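Steam, Spacing and the Four-Bun Pot

By Mirko Gentile

A steamed bun fails in a small number of ways. It collapses, it yellows, it wrinkles, or it sticks to its neighbour and tears. Most recipes put all of these down to the dough. Sewwandi Pathirana, who teaches a February short course at the Plostia cooking school, puts most of them down to the pot.

Her basic setup is a stainless steel pot with a perforated metal insert. The insert holds the dough above the water and lets steam through from below. Bamboo is the traditional choice and absorbs some moisture. Metal absorbs none, so vapour that condenses on a cold lid will fall back as drops. A drop landing on raw dough leaves a dark, gummy patch that cooking doesn't remove. Pathirana ties a cotton towel around the lid, with the corners knotted over the handle, well clear of the burner.

Her dough is plain: 65 grams of flour per bun, water at half the weight of the flour, instant yeast, a little sugar and a spoonful of neutral oil. It is kneaded until the surface is smooth, divided, rounded and left to proof on squares of paper. She judges readiness by weight in the hand. A proofed bun feels lighter than it looks, and a fingertip mark fills in slowly.
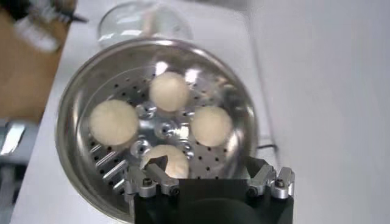
Spacing is the next variable. A bun can gain half its diameter between shaping and serving, and most of that growth happens in the first minutes over steam. Pathirana leaves at least 2 centimetres between pieces and the same to the wall of the pot. On a round insert with a raised centre, four buns set at the quarter points make sensible use of the surface. A fifth means smaller buns or a second batch.

The seam goes down. A fold left on top will open as the dough expands, and a dent made in handling may or may not fill out. Pathirana re-rounds a damaged piece only if it hasn't started to proof. After that she leaves it alone.

Heat is where she and Joon-young Moon disagree. Moon, who runs the kitchen at Kaczorowski, a lunch counter that sells 3,000 buns a month, loads over boiling water and holds a hard boil throughout. Pathirana starts from cold water on medium heat and counts 12 minutes from the first visible steam. The cold start gives a slower rise and, in her trials, a more even skin. Moon's method is faster and suits a kitchen that never turns its burners off. Both keep the water well below the insert, as a boil that reaches the holes will soak the base of the bun.

They agree on the finish. The heat goes off and the lid stays shut for three minutes, then is tilted slightly for one more. A lid pulled straight off lets the temperature fall too quickly, and the skin can shrink before the crumb has set.

The buns come off the insert while still warm and cool on a rack. Leftovers freeze well in a sealed bag and reheat from frozen over steam in eight minutes.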